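Programs > Community Kitchens > Grantee Reports

Skemadum Shared Kitchen: dishes and drying, progress report to the Lidemau Fund

Period covered: spring through the end of August

This report covers the second half of the grant. The first report dealt with the sink repair and the new shelving, so neither is repeated here. The money left after that work was set aside for reusable dishes, drying equipment and a simple routine for getting clean dishes back on the shelf between meals.

Dishes

We had been serving on paper. At the start of the period we bought 200 place settings, each one a plate and a bowl, from Muvier, a restaurant supply dealer that was closing out a line. The price was lower than we had budgeted. The difference went toward drying racks and a second set of dish tubs. Paper plates are now kept only for days when the water is shut off, and that happened once, on a Thursday in early summer.

Breakage has been low. Most of what we lost was chipped in the tubs, where people stacked bowls inside one another while they were still soapy. We moved to shallower tubs and asked the washing crew to keep plates and bowls apart. Chips dropped off after that. Chipped pieces are pulled from service the same day and entered on the sheet by the back door.

Drying

Drying was the weak point in the first report and it took the most work this time. The old practice was to lay dishes flat on towels. Towels ran out before the end of lunch and the bottoms of the bowls stayed wet. We tried three kinds of rack. The tall two-level one held the most but tipped when it was loaded from one side. A wooden folding one was hard to keep clean. We settled on a low wire rack that sits on the tabletop, takes plates and bowls together and can be rinsed off in the sink.
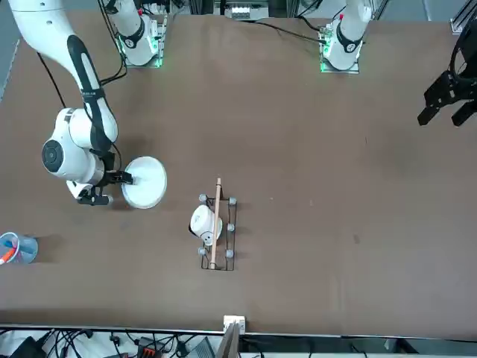 Plates go in on edge and bowls are leaned on their sides so that they drain. A full rack is left alone until the next one is loaded, and by then the first is usually dry enough to put away. When it is not, the crew finishes with a towel. We still use towels, but the laundry bill for them is less than it was in spring.

The racks do have one problem. Small things do not stay put in them. Spoons, stirrers and chopsticks slide through or end up lying across the top, where they get knocked off. For now these go in a separate container. We would like a proper one with drain holes, and it is on the list below.

Tables

The drying tables used to double as a place for paperwork, sign-in sheets and whatever else people set down. We have asked that these be used for dishes only during meal hours. It is mostly followed. Pens still turn up there. The sign-in sheet has moved to the hallway and that has helped some.

Meals served

We served 1396 meals on reusable dishes during the period. The target in the grant agreement was 1000. July was the busiest month and August was slower, as it is every year, with families away and the building closed for floor work during the last week.

Training

Each new person on the washing crew now gets one short session before their first shift. It covers scraping, washing, loading the rack and putting away. The instructions are one page, posted over the sink, in large type. We had a longer version at first and people did not read it. The kitchen at Fülöp Hall asked for a copy and has started using the same page with small changes.

Spending

All purchases planned for this half of the grant have been made except the utensil containers. Receipts are attached in date order. We moved a small amount from supplies to equipment to pay for the last of the racks, as agreed by phone with the program office.

Still to do

Buy 4 utensil containers with drain holes.
Replace the shelf liner where the bowls are stored. It has started to curl.
Label the shelves so plates and bowls go back to the same place after every shift.
Decide whether the two-level rack can be used somewhere else or should be given away.

The final financial statement will follow once the containers are paid for. We do not expect to ask for an extension.

© Skemadum Shared Kitchen | Contact the kitchen office | Back to top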